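Domingo fui ouvir a Vesela Perić, candidata à câmara de Flendale, na sala da antiga fábrica Hoxha. Havia 200 lugares e ficou gente de pé.

Falou pouco do partido e muito da linha de autocarro para Sterkine, que o executivo cortou em setembro. Entregou uma petição com 2.037 assinaturas – o regulamento pede 3.000 para obrigar a debate, por isso ainda faltam muitas.

Gostei da resposta sobre a dívida. Não prometeu baixar taxas e disse porquê.

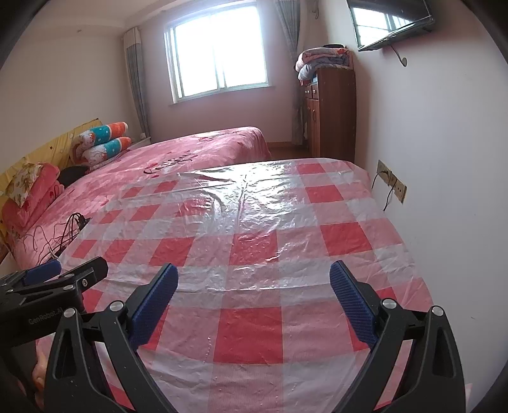
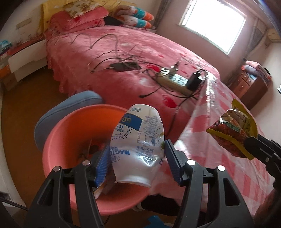 Quanto ao contrato com a Drollix, foi vaga. Perguntei-lhe no fim e respondeu que ainda está a ler os anexos. Volto ao assunto depois do próximo debate.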